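Oltside Home Help Forum > Laundry and Utility > Leaks, smells and stuck doors

Ticket: washing machine stops mid-cycle, door stays locked, water left in drum
Status: open, updated by me
Machine: front loader, white, came with the flat

First post

Hello all, me again (I'm the one with the dripping Moltero tap from January, all fine now, thank you!). New problem. The washing machine gets as far as the rinse, makes a sort of low grumbling noise and then just sits there. The door won't open and there's a puddle in the bottom of the drum. I've had it do this on 3 washes now, two of them towels and one a mixed load with a red top in it that I'm quite fond of.

No error code that I can make sense of. The instructions went missing long before I moved in, and the writing on the front by the door is in Chinese. A friend read it to me over the phone and it's a warning not to force the door while the machine is running. I haven't forced anything, I promise.

Update, same evening

Right, thanks for the quick replies. Several of you said filter, so I went looking for it. On mine it's behind the round white cover low down on the front, at the right. I'd walked past it for a year thinking it was a blanking plug or something!

What I did, in case it helps the next person:

1. Switched off at the wall and turned off the tap. Left it 70 minutes so the water could cool and the lock could let go. It clicked about halfway through, which made me jump.

2. Old towel on the floor, baking tray on top of the towel. A washing-up bowl is too tall to go under, don't bother trying.

3. Turned the cover a little at a time and let the water dribble into the tray, closed it, emptied the tray, and round again. I got roughly 200 ml each go and lost track of how many goes. My knees have not forgiven me.

4. Took it right out once the dribble stopped. Inside was a hair grip, a wad of grey fluff and what used to be a bus ticket. Rinsed it all under the kitchen tap and wiped round the hole with kitchen roll.

5. Screwed it back in hand tight, then opened the door and felt all the way round the rubber seal, tucking the folds back where they'd gone wavy. Pulled the towels out and left the red thing in to go round again on its own as a test.

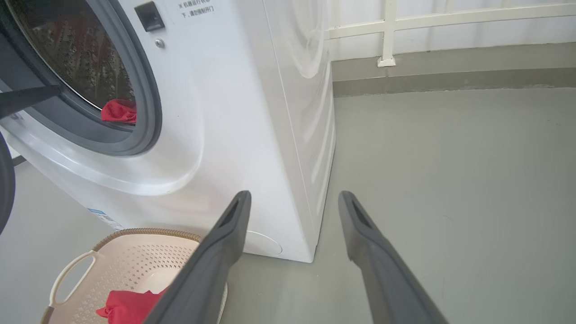 Test wash, next morning

Short cycle, cold, no powder. It filled, it turned, and it drained with no grumbling at all. The spin was a bit lumpy, but I think that's what you get with one small item thumping about. Door unlocked a couple of minutes after the end.

Then I got brave and did a full load of bedding. Drained fine, but I found a small damp patch by the front afterwards. I undid the filter cover, found a bit of fluff sitting on the thread, cleaned it off and did it up again. Dry floor since, though that's only one wash.

Still to sort out

There's still a whiff when I open the door first thing. Somebody suggested the Broter drum cleaner, anyone used it? I'd sooner try a hot empty wash first if that does the same job. Leaving the ticket open until I've done a few more loads.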